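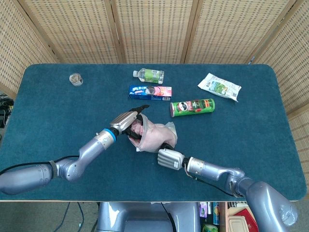 Anstead Library Extends Study Room Hours and Opens Bookings Online

Sep 19, 2018

The Anstead Public Library has extended the hours of its shared study and meeting rooms and has moved all reservations to an online system. The new schedule is now in effect at the main building and at the Chauke Street branch. Rooms may be reserved until 9 p.m. on weeknights and until 5 p.m. on weekends.

The change follows a survey of cardholders conducted last January. The library received 400 completed responses, and the most frequent request was for quiet space in the evening. Students preparing for licensing exams, tutors, and residents who work from home all reported difficulty in finding a room after 6 p.m. Several respondents also asked for a simpler way to cancel.

"The rooms recorded 3,606 bookings last year, and almost all of them were made by telephone," said Refilwe Visser, Head of Public Services. "Our desk staff were spending much of the morning on a paper calendar. Patrons can now see what is open and choose a time themselves."

Reservations may be made up to 4 weeks in advance with a valid library card. Each cardholder may hold two reservations at a time, and a single session may last up to three hours. A room that has not been claimed within 15 minutes of the start time will be released to the next person waiting. Patrons who do not use the online system may continue to book in person at the information desk.

Light snacks and covered drinks are permitted in the study rooms. Hot meals are not. Tables should be cleared at the end of each session, and furniture that has been moved should be returned to its original place. Recycling bins are located beside the elevators on both floors of the main building.

The longer hours are supported by a grant of $2,000 from the Adura Fund, which will pay for additional evening staffing through the end of the school year. The library will review use of the rooms in the spring before setting hours for the following year.

Community groups that meet regularly - including the Vastelard Reading Circle and the citizenship class - will keep their current times and do not need to book again. Group leaders who wish to change a meeting time should write to Mandla Shezi, Room Scheduling Coordinator, in care of the main building. Requests for the winter session are being accepted now.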